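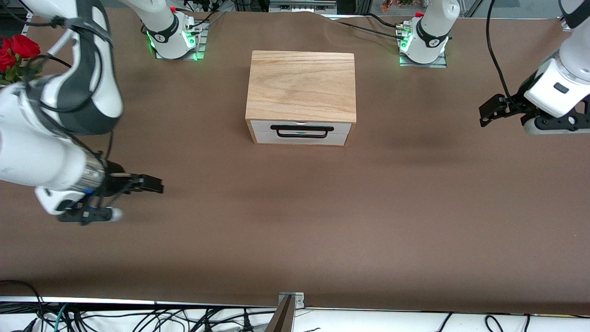 Drawer box on the brown paper, both arms out to the sides.

November, 4:33 pm - Kulance bench

Drawer task finally has a proper home! Gonçalo Aguiar and I went over the plan for the Skadcombe student demo, and we're going with the little box with the black U-shaped handle. Love it. One arm steadies the box, the other pulls.

Carrilho's script is set to log up to 500 tries. I'd like 201 usable ones before we touch the grip settings. Start slow, 5 per box position, then shift the box toward the centre of the table.

Still to do: label the cables, and ask Vilen about a spare handle - same colour if they've got it.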